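Workshop tips: getting clean grasps out of your planner

Speckled surfaces upset depth estimates. If points float above the stone, raise the confidence threshold before you touch the plane fit, and mask the window glass as well - bright sky behind an object eats its outline.

Clear plastic bottles need their own rule. Plan on the cap and the label, and ignore whatever depth comes back from the bare plastic.

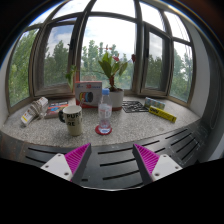
Set the order of picks by clearance. Tall things go first, flat things last, and plants are marked as keep-out with a margin of 52 mm. Open lattice parts should be treated as one solid slab or the planner will try to grip a single bar.

Keep the planner's time limit at 300 ms. Amrit Gill ran ours at 1,280 in September and got the same paths, only later.

Save the config with each log. Busisiwe Venter keeps the Remgate ones in a folder named by date.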